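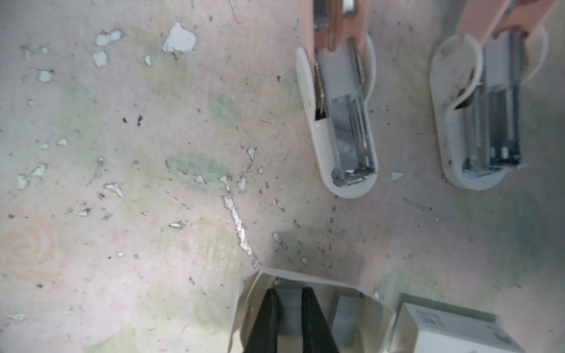
Robot on the stapler bench at Hellari — what happens to the bench people?

Started by kitbench_23

We do office supply refurb and kitting at Hellari. Since September one of the stapler benches has had an arm on it, set up by Revano. It picks up the staple strips and is meant to load the open staplers. Management says no jobs go, but two of us have been moved to inspection and the bench rate sheet has changed. Has anyone been through this?

dockside
Went through it at Nasrallah. Nobody was let go. The work did change though. I used to load 103 an hour and chat. Now I clear jams and write down why they happened.

kitbench_23
Same pay?

dockside
Same base, but the piece bonus went. That was worth $74 a fortnight to me. Ask about that before you ask about anything else.

old_mill_rd
I'd take the swap. My thumbs are wrecked from pushing strips into the channel. If a machine wants that job it can have it.

greyline
Easy to say if you get moved to inspection. The casuals on our site just stopped getting shifts. On paper that isn't a layoff.

old_mill_rd
Fair, but that's a rostering problem. They were cutting casual hours before the arm came in.

greyline
And the arm made it easier. Both can be true.

kitbench_23
The strips stick together sometimes and you feel that with your fingers straight away. I've asked how the arm is supposed to know. The answer was that it will learn. Meanwhile somebody stands next to it all shift, and that somebody isn't in the headcount for the bench.

colov_tech
I maintain these at Colov. Double strips are a real problem and so is the state of the benches. Chipped tops leave flakes and grit everywhere and it ends up in the mechanisms. Get them to resurface the tables. We logged 3,022 loads before anyone agreed to do ours.

dockside
Seconding the tables. Also get the minder role written down with a classification — ours was "temporary" for the whole first year.

kitbench_23
Thanks. There's a meeting at 2:30 pm tomorrow, so I'll bring up the bonus and the minder classification first, then the tables. Will post what they say.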